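Nearly two years at the Belton shop, and this is the most fun I've had at work! Thread.

We repair and repack soft goods for Gukport. Small pouches used to be the job people swapped shifts to avoid.

Blue pouch practice on the wood table: 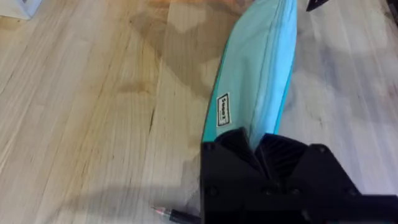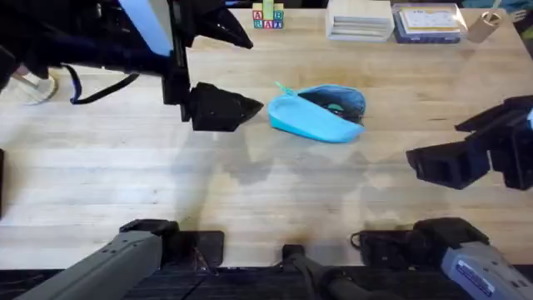
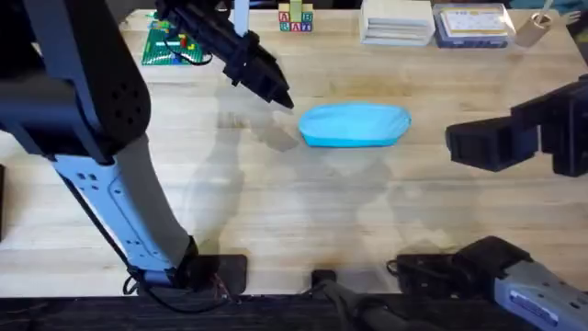 What changed for us? My hands, first. I did 143 pouches by hand one day in February and couldn't hold a fork at dinner.

Now Sebastián Echeverría and I trade off running the arms, and the pay grade went up with it – we asked for that in writing.

Cristóbal Iturra moved over to zipper repair. He loves it, and he's teaching me on slow afternoons.

Still open: what happens to the temp jobs at peak season. I keep asking, and I want a real answer before the Lagos site gets its own arms.

More soon – I have so many notes!

Last updated 29 July 2018
Contact | © 2018 Wemik | Back to top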